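Review: Clutis and the Figueroa Lighthouse (Book 3) 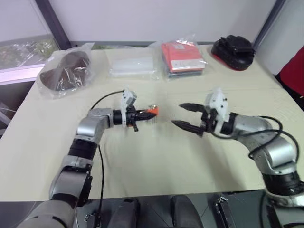

Two robot arms over a pale table.

I picked this one up for a long train ride with a nine-year-old who has opinions. She had already read the first two Clutis books and filled me in on the way to the station, at a length that made me wonder if the books themselves were shorter.

Clutis is a badger who repairs clocks, badly. In this third outing he is hired to fix the big clock at Figueroa, a harbor town where it has been twenty past four for as long as anyone can remember. The locals have gotten used to it. School never lets out and the bakery never closes, so opinion is divided along age lines. Then the lighthouse goes dark, the mayor (a heron, very well drawn as a character, very tiresome as a heron) blames the badger, and off we go.

The first 40 pages are a delight. The jokes land, the chapters are short enough for bedtime bargaining, and there is a scene with a ladder and a bucket of herring that we had to read twice. After that comes the middle. The middle is a voyage to the island of Sokuden, and it is a long voyage. Clutis gets seasick, recovers, and gets seasick again. My co-reviewer fell asleep during the second bout and claims she missed nothing. I checked, and she's right.

Things pick up once they land, and the mystery plays fair. I guessed the culprit a chapter before the end. She had guessed on page twelve and was kind about it.

A few grumbles. The Erkon hardcover is heavy for small hands, and the map at the front has the lighthouse on the wrong side of the harbor — a detail I would never have spotted without help, loudly offered. There's also a glossary of nautical terms that explains "boat."

Best for ages seven to ten, or for adults who don't mind being outpaced. You can start here without the earlier books, though you may get a briefing anyway.

Four stars from me. Five from her, minus one for the heron.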